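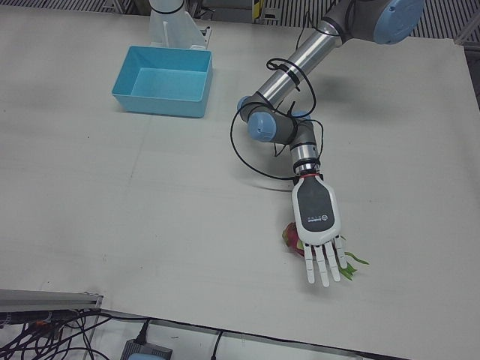 Smaranda Moldovan | Parlour Magic for Beginners | Handout 3, revised August 5, 2022

Search this site Go

Right, last time we did the false count and I sent you all home to practise on your families. A few of you wrote to say your families were not impressed. Keep going! Mine put up with it for years before anything I did fooled them, and my sister still looks under my sleeves at Christmas.

This week is the mind-reading trick with the folded slips. You need a pad of plain paper, a pencil for each guest and a bowl. I use the small Homis pad because the sheets tear off cleanly, but any pad will do as long as every slip looks the same once it's folded.

How it looks to the guests: everyone writes a question or a word on a slip, folds it twice and drops it in the bowl. You take out a slip, hold it to your forehead, screw up your eyes and announce what it says. Someone gasps and says yes, that's mine. You open the slip, nod, put it down and pick up the next.

How it works: you're always one behind. Before you start, arrange with a friend that they'll own up to whatever you say first. So you hold up the first slip and make something up (I nearly always say "Will I ever win the lottery?"), your friend squeals, and you open the slip "to check". What you're really doing is reading somebody else's question. That's the one you announce when you hold up the second slip, and so on round the room.

The bit people get wrong is your friend's own slip. It has to come out last, or the whole thing falls over. Get them to fold a tiny corner back, and leave that one at the bottom of the bowl.
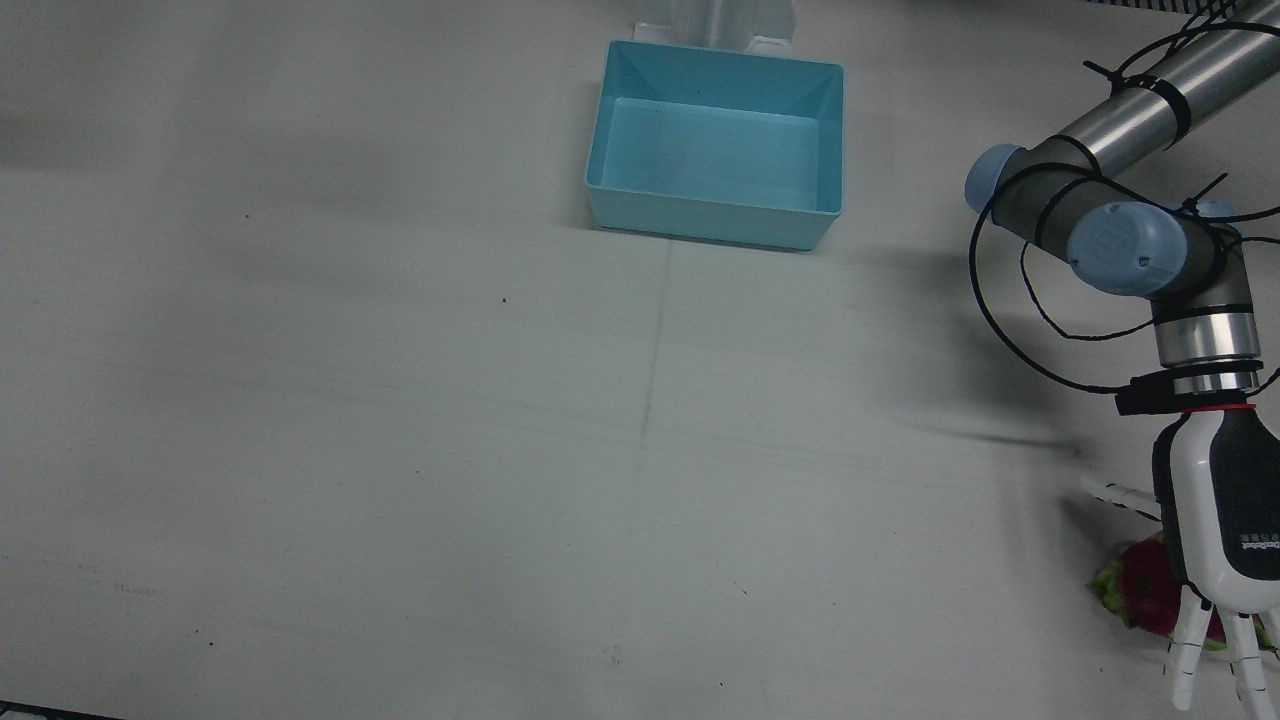 Dragon fruit and blue bin on the table.

Now, your face. When you open a slip you're reading something new, but you've got to look like someone checking a thing they already know. Glance, small nod, paper down. If your lips move you're sunk. I did this at a birthday in June and got a slip in such awful handwriting that I stood there squinting at it for ages, and a boy of 9 shouted "she's reading the next one!" He was quite right, the little horror. I carried on and pretended I hadn't heard.

If you can't read a slip, go vague. "I'm getting something about a holiday... or possibly a horse." People are very forgiving and they'll usually help you out.

Numbers version, for those who asked. Guests write a three-figure number in place of a question. It's quicker, and it feels more impossible when you say "four... six... seven" slowly with your eyes shut and somebody at the back yelps because they did write 467. The drawback is that numbers are easy to muddle, so say the one you've just read over in your head while you put the paper down.
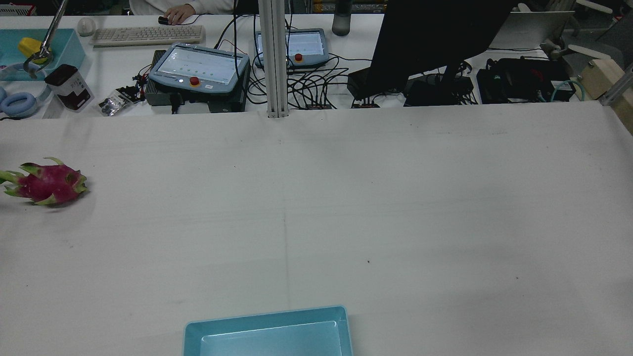 Keep the group small too. I'd stop after about 9 slips, however well it's going, as the pattern starts to show and the clever ones begin watching when you open the paper.

For next time, please read the Tsikata chapter on secret helpers (only the first half, the rest is stage stuff with trapdoors) and try the trick at least once on real people. Bring 2 spare pencils, mine keep vanishing and not in the good way.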